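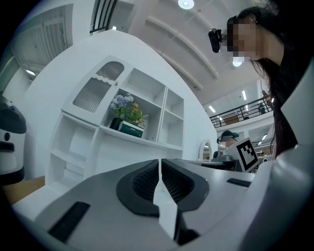
*The white cabinet, arched door and all, with the flowers in their cubby.*

I have been wanting to write about this cabinet since February, and I'm so happy I finally get to! If you've been reading for a while, you know I spent most of last winter whining about storage. I had a folding bookcase that sagged and a bad habit of piling things on chairs. Then my friend Vija Dambrauskienė sent me a listing from a little secondhand place in Costport, with no message except three exclamation points, and I was in the car within the hour.

The door is what got me. It has an arched top with a scalloped trim line, and two panes of ribbed frosted glass, the arched one above and a bigger rectangle below. I love ribbed glass so much. My grandmother had it in her pantry door, and I used to run my fingernail down it to hear the noise it made (she did not love that). It's also very forgiving — I can put the ugly things back there, the batteries and the takeout menus and the box of mystery cables, and all you get is a soft blur.

I paid $200, and Crescencio Aguirre from the shop helped me tip it into the van. He told me to take the shelves out first. I said it would be fine. It was not fine, and we spent a good while on the sidewalk taking the shelves out.

Now for the open part! Next to the door there are square cubbies, and there are more shelves down on the lower left that I've left empty. My plan was to fill everything the first weekend. I had 16 things lined up on the floor, I tried them all, and it looked like a gift shop. So I took nearly everything back out and started with one cubby I really liked.

That one has the flowers in it: pale blue-purple blooms on the left, yellow and green leaves on the right, all in a black pot. I set the pot on a dark green box and it made such a difference. It sat too low before and got lost in all that white, and the green picks up the leaves so nicely. I moved it 3 times before I settled on this spot, and I still give it a little nudge whenever I walk by.

The curved white partition was here before the cabinet, and I was nervous about putting one in front of the other. White on white, I thought, would be a big blank nothing. But the rounded top of the wall and the arch on the door get along beautifully, and I would never have planned that.

Still to do: swap out the little round knob (maybe, I keep going back and forth on this), put felt pads under the feet, and decide what goes on those lower shelves. I'm leaning toward baskets, but Vija is voting for records. If you have a cabinet like this one and you've solved the bottom shelf problem, please tell me in the comments, and send pictures if you've got them!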